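Parents and Guardians Forum > Screen Time and Games > Proposed change to after-school gaming hours

P_Doan_Moderator
Posted Tuesday, 9:12 am

Good morning. The Kostura Youth Center has asked this forum to collect comments on its proposed rules for the game room, which would take effect in March. Under the proposal, members younger than 12 would be limited to games rated for all ages, and no member would play for more than one session per afternoon. Please keep remarks on topic and address the proposal, not one another.

Phong Đoàn, Moderator

urrego_parent
Posted Tuesday, 10:40 am

I wish to register my support. My son is 9 and has attended the center for two years. In that time he has watched older members play shooting games on the large screen, and no one on staff has treated this as a matter requiring attention. I do not claim that such games will make him violent. I do claim that a parent should be the one who decides when he sees them.

Rovitz18
Posted Tuesday, 11:05 am

I respectfully disagree with the second half of the proposal. The rating rule is reasonable. The session rule is not. A strategy game such as Atis takes most of an afternoon to finish, and the members who play it do so in groups, with a good deal of talking and planning. Ending play after one session would remove the very kind of game most parents say they prefer.

I would also ask what evidence the center relied upon. The notice refers to "widely known harms" and cites nothing.
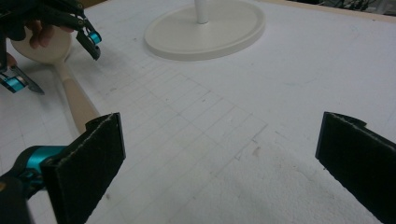
If a study was consulted, it should be named so that members may read it. If none was consulted, the phrase should be struck from the notice before it is put to a vote.

urrego_parent
Posted Tuesday, 11:31 am

The center is not a court of law. It does not need a study to set its hours. The library closes at 6 and has never been asked to justify it.

Rovitz18
Posted Tuesday, 11:48 am

The library does not tell its readers that staying until 7 would harm them. My objection is to the claim, and I would have no quarrel with a notice that simply said the room is crowded.

mlt_grandparent
Posted Tuesday, 1:20 pm

When my own children were young, the same arguments were made about the arcade beside the bus station. I signed a petition against it and now regret having done so. The children went to a different arcade, farther away, where we knew none of the adults.

I would support the rating rule if older members keep a room or a day of their own. There are 18 seats in the game room, and I see no reason why 6 of them could not be placed behind the partition.

urrego_parent
Posted Tuesday, 2:02 pm

The partition does not reach the ceiling, and the sound carries. I would accept this arrangement if headphones were required.

Rovitz18
Posted Tuesday, 2:15 pm

Headphones are acceptable to me. I maintain my objection to the session limit.

P_Doan_Moderator
Posted Tuesday, 4:30 pm

Thank you for your comments. I have forwarded the question about sources to the center's office and will post the reply in this thread when it is received. The suggestion regarding the partition has been recorded separately. Comments remain open.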